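托盘

托盘这个词条我拖了很久才动笔，因为家里、店里到处都是，反而不知道从哪儿说起。简单讲，托盘就是一块带矮边的平板，用来端、放、归拢小东西。没有边的我一般叫它板，边太高的就成盒子了，中间这条线划在哪里，各家说法不一样，我自己是看手指能不能轻松从边上伸进去拿东西。

中文里“托”字说的是用手掌往上承着，所以老派的茶盘、果盘、针线盘其实都算这一家。漆托盘我最喜欢，轻，边角摸着圆润，就是怕刮（我有一只就是被钥匙划花的，心疼了好久！）。木头的耐看但要防潮，金属的好洗，放下去叮当响，塑料的最省心。

形状上，圆的适合单手端，方的适合摆在桌上不动。方托盘靠墙靠角都不浪费地方，几只并排也整齐，所以做手工、分零件、摆文具的人多半选方的。

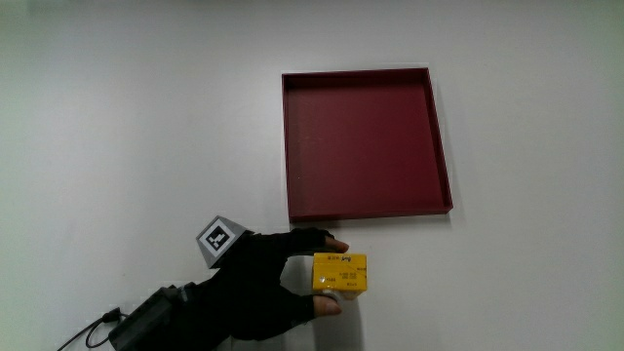

白色桌面上的深红色方形浅托盘，四面矮边，盘内未放物品。

尺寸没有统一规矩。我手边一本Gondley的旧目录里列了309种托盘，光是放在门口搁零钱的就占了好几页，看得我眼花。Flukanwood做的小方盘边长100毫米，放耳环、回形针刚好；再大一些的，端两杯茶没问题，端汤我就不敢了。朋友Tae-yang Ban开茶馆，他坚持盘底要垫一层薄布，说杯子不滑，我试过，确实稳当不少，不过布得常换。

颜色也值得说两句。深色盘子衬浅色的小物，找起来快；浅色盘子显干净，可茶渍也显得特别清楚。红色、黑色在漆器里最常见，Shakya那边的集市上还能见到描花的，我七月去逛，一口气看了80来个摊位的货，最后只买回一只素的。

保养方面，漆盘用软布蘸温水擦，别泡；木盘擦完竖着晾，平放容易翘。叠着收的时候，中间隔张纸。

另见：茶盘、果盘、收纳盒、漆器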